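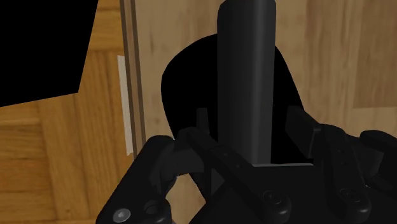 Plisau Muestras: ejemplos de manipulación para sistemas que aprenden

Quien haya intentado enseñar a un brazo a recoger una habitación sabe que lo caro son los ejemplos. Con Plisau Muestras los ponemos nosotros - ya grabados en simulación, revisados y listos para entrenar - y así su equipo puede dedicar las mañanas a otra cosa, que buena falta hace.

El paquete básico trae 3034 episodios en interiores domésticos, con suelos de madera, muebles corrientes y objetos de los que hay en cualquier casa. Cada episodio incluye dos vistas: una cercana, pegada a la pinza, y otra general, donde se ve el brazo junto al mueble. También van las posiciones de las articulaciones, la apertura de la pinza y una instrucción escrita en español.

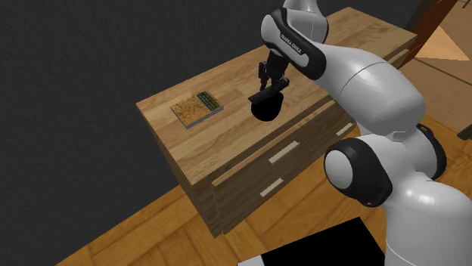
Texto: Custódio Abreu | Equipo de contenidos, Plisau

La cómoda es uno de los muebles que más cariño nos ha pedido. Un cuenco negro y un libro sobre la misma tapa parecen poca cosa, pero el cuenco se coge por el borde y el libro cerrado, tumbado, apenas ofrece canto. De los episodios, 2161 transcurren sobre muebles con cajones, y en el resto se trabaja en mesas y estantes.

Qué se entrega
Episodios en la edición Prestik (tres niveles de dificultad)
Escenas editables Gromalholm
Guía de carga y cuaderno de pruebas
Tres meses de soporte por correo

Si necesita un mueble o un objeto que no está en el catálogo, escríbanos y lo modelamos con mucho gusto. Los encargos nuevos se revisan los martes.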